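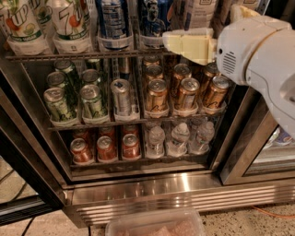
*Figure 1. The gripper in front of the top shelf of the drinks fridge.*

## What should we buy next? Equipment plan for the fridge-picking project

Hawi Adugna, Cyrill Leitner and Volkan Bayram
Supervisor: Thaddäus Rüegg
Feb 2, 2020

### 1. Where we are

Our project asks a robot arm to take a named drink from a glass-fronted fridge and hand it over. We have loved working on it! This part of the report covers the money: we have 800 euros left for the second term, and we had to decide what to spend it on.

We started by looking hard at what the gripper has to deal with. Cans make up most of the stock, and they sit in white plastic trays with a cradle for each one at the front. That is great news for us, as a can in a cradle has a known place and stands a fixed distance from its neighbour. The top shelf is a different story. It mixes 7UP cans with taller bottles and a carton, and our flat, blocky fingers have to cope with all of those shapes. The water bottles are down on the bottom tier, so the arm needs a low reach as well.

### 2. The wish list

Each of us wrote a list in December, and then we argued (in a friendly way) over lunch.

| Item | Wanted by | Decision |
|---|---|---|
| Soft finger pads, 8 pairs | Hawi | Buy |
| Tristix force sensor | Volkan | Buy, one only |
| Spare tray dividers | Cyrill | Buy |
| Second gripper | Cyrill | Wait |
| Fridge of our own | everyone | Wait |

The finger pads were the easiest choice. They are cheap, they wear out, and Hawi wants to try several thicknesses on the carton. The force sensor takes the biggest share of the budget. Volkan made the case that we are guessing how hard we squeeze, and a full can and an empty one need very different handling.

### 3. Quotes and delivery

We asked two suppliers for prices. Jallonent came out cheaper on the sensor but quoted 16 working days. Pereyra could send the pads and dividers within the week, so we will split the order. Belmiro Figueiredo in the workshop reminded us to count postage twice if we do that – a very good point, and one we had missed.

We also want a proper cable cover for the floor. It wasn't on anybody's list, but there is an orange extension cord running past the fridge and a black cable on the other side, and the arm's base has to move between test positions.

### 4. Still open

- Does the sensor fit between wrist and gripper without a new adapter plate? Volkan is measuring.
- Can we borrow the Rekisholm lab's second gripper for 2 weeks before we ask for our own?
- Who signs for deliveries during exam week?

Cyrill will send the order form to Thaddäus once the adapter question is settled.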